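Search this book Search Go

Chapter 6
Making Weight: How Boxing Sorts Its Fighters by Size

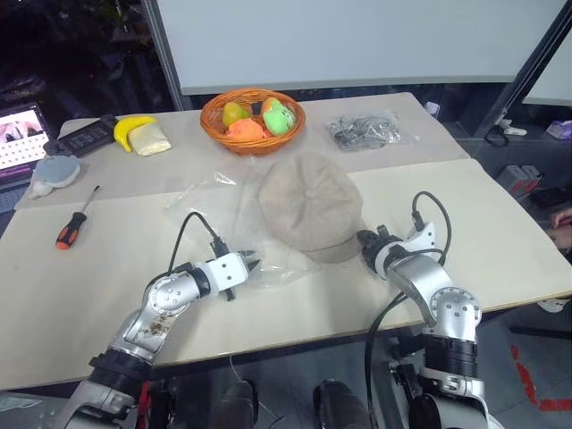
Walk into any boxing gym an hour before the evening class and you will find a scale in a corner, usually an old one, usually with a line of people waiting to step on it. Before anyone laces up a glove or hits a bag, they want to know a number. This chapter is about that number, and it is one of the best stories in the whole sport!

In Chapter 5 we looked at the ring itself - the ropes, the canvas, the corners, and how its size changes the kind of fight you get. Now we turn to the people inside it. Why should two boxers weigh nearly the same? Who decides where one division ends and the next begins? And what happens to a body when it is asked to drop several pounds in a hurry, then fight the next night?

Start with the simple part. A punch is a moving weight. The fist, the arm, the shoulder, and a good share of the body behind them all go into it, and a heavier boxer with decent technique can put more behind each one. A heavier boxer also tends to be harder to push around in a clinch. Skill can close some of that gap (we'll meet plenty of cases where it did), but over many rounds the gap wears on the smaller fighter. Leaning alone is hard work to resist. Try it with a training partner who has 25 pounds on you and you'll feel it in your legs long before you feel it in your arms.

Early prizefighting mostly ignored this. If two men agreed to fight, they fought, and the bigger one was the favorite. Weight classes came in slowly and in a wonderfully messy way. Promoters used their own limits, and the same name could mean different things in different towns. A fighter could be a lightweight on one side of a river and too heavy for the title on the other. The names we use today, from flyweight up to heavyweight, were settled by long argument, and the arguing hasn't stopped.

To see how the system works up close, we'll follow one club through a season. The Prumport Boxing Club trains above a tile warehouse and has kept a weigh-in book for every home show it has put on. The book now holds 466 entries, and it is a terrific thing to read. You can watch a teenager move up through three divisions in two years. You can spot the boxers who came in comfortably under the limit every time, and the ones who scraped in by an ounce with a towel held up around them. We'll use pages from it all through the chapter.

Our second main source is the Nowicki Cup, a regional amateur tournament that fills a 2,000-seat hall each December. The Cup matters to us for one reason: it changed its weigh-in rule. For years, boxers stepped on the scale the evening before. Then the organizers moved it to the morning of the bout. That sounds like a small piece of scheduling. Wait until you see what it did to the entries! Almost a quarter of the returning boxers signed up one division higher than the year before, and the coaches had to rethink how they ran the last week of camp.

That last week deserves a close look, and it gets one in Section 6.3. Much of what a boxer loses right before a weigh-in is water, and water is the thing a boxer can least afford to be without. We'll go through what is lost, how long it takes to come back, and why a fighter can look fine on the scale at 131 pounds and feel terrible in the third round. Please read this section even if you never plan to compete. It has a lot to say to wrestlers, rowers, and anyone else who has to answer to a scale.

What you will be able to do

By the end of the chapter you should be able to explain why divisions are narrower at the light end than at the heavy end, read a weigh-in sheet, and compare a same-day weigh-in with one held the evening before. You should also be able to make a fair case for and against catchweight bouts, where the two sides agree on a limit that sits between divisions.

Words to know

Catchweight, division, hydration, limit, rehydration clause, walking weight. Each is set in bold where it first comes up.

Before you read

Talk this over with a partner. The Tastbridge and Stiltel clubs want to match two boxers who are seven pounds apart. Both have had four bouts. Both coaches are happy with it, and so are the boxers. Would you let the bout go ahead? Write down your answer and your reasons, and keep the page - you'll need it again in Section 6.5.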